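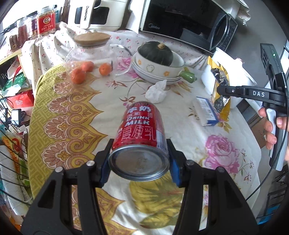 # Week 6 handout: looking after the hand-held grippers

OK, so this week we put the hand-held pair through a full setup and then a service, and I promised to write it up because I talk too fast at the bench. These are my own notes, tidied a little. The procedure is ours, from the Pevum shop, and you'll find the same steps on the laminated card in the drawer (the card is older, so if the two disagree, go with this one).

## Before you pick anything up

Put both grippers on the mat with the fingers open and look at them. Just look! Most of the faults I've logged since July could have been spotted at this point by someone with a cup of coffee and a bit of patience.

- Pads: blue, one per finger. They should sit flat with no lifted corners. Run a fingernail along the edge, and if it catches, the pad comes off and a new one goes on.
- Finger bolts: there are two showing on each finger. Nip them up by hand with the short key. Please don't lean on it, I have drilled out enough of these.
- Cable: follow it with your fingers all the way from the housing to the plug. You want gentle curves and no kinks near the strain relief.
- Indicator light: green means we carry on. Any other color, write it on the sheet and come find me.

## Changing a pad

Warm the old pad with your hand for a minute and peel slowly from the tip end. If you yank it you'll leave half the adhesive behind and spend the afternoon scraping. Wipe the finger with alcohol, let it dry completely, then lay the new pad on from the base toward the tip, pushing the air out ahead of your thumb. Clamp it overnight.

Always change pads in pairs. A fresh pad grips harder than a tired one, and with one of each the object twists toward the fresh side as you close. I had a group last term chase that for two whole sessions thinking it was a bent finger.

## Zeroing the opening

1. Close the fingers on nothing, softly, until the pads just kiss.
2. Read the raw count in Wallow (the left-hand panel, under "width").
3. Open fully and read it again.
4. Type both numbers into the sheet, then save the profile under the serial of that gripper.

For the unit we used in class, closed read 304 and open read 3,383. Yours will be different, which is fine. What matters is that you get the same two numbers when you repeat it. I ask for 10 repeats, and yes, all of them, even when the first few look lovely. If the closed number creeps upward as you go, suspect a pad that hasn't bonded yet.

Then the can check. Take a full drinks can, lay it on its side and grip it across the body, so the pads land on the curved sides with the end of the can facing back toward you. It's a great test piece! It's hard, it's round, and it rolls the moment one pad touches before the other. With the can held, our unit read 2,994. Write yours down and use that same can every time. (A dented one is no good, and please stop drinking the reference can.)

If the can swings nose-down while you're holding it, you've gripped too far toward one end. Set it down, shift along, and try again before you blame the hardware. If it swings with a centered grip, go back to the pads.

## Doing it away from the bench

You'll also be running these checks on ordinary tables in ordinary kitchens, and a few things change. A tablecloth moves! Slide the can toward you and the cloth comes along with it, so lift before you pull. Patterned cloth also makes it harder to judge by eye whether the can is level, so crouch down and look across.

Decide where the second gripper's cable is going before you start. I like it hanging down on the outside, away from the middle of the table. Watch out for glass jars and stacked bowls, too. The fingers are longer than your hand thinks they are, and your elbow will forget about the other unit completely.

## Packing up

Fingers slightly open, never clamped shut, or the pads take a set. Coil the cable loosely. Wipe the pads with a damp cloth if you've been near food, and leave the case lid up until they're dry.

## For next time

Bring your sheet with both zero readings and the can reading. We'll load the profiles into Atia and compare units side by side, and I'd like one pair to redo the Chu bracket fit, as I wasn't happy with the play in it. Short keys are in the second drawer. Put them back, please.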